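**Can a robot do my dishes yet?**
No. Plates one at a time, maybe, if they're all the same plate. Glasses — no.

**Folding?**
Towels ok. Fitted sheets, ask again in November.

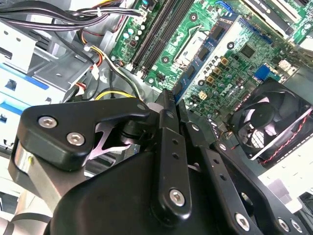 **What about shop work, PC repair?**
Closer. The Escobedo bench does simple pulls, 11 good out of 12 on a nice day. Cables are the hard part. With black bundles and yellow and red wires hanging by the drive cage, a gripper has to get past al that to reach the board. Slow going.

**Cost?**
Not 800 bucks, sorry.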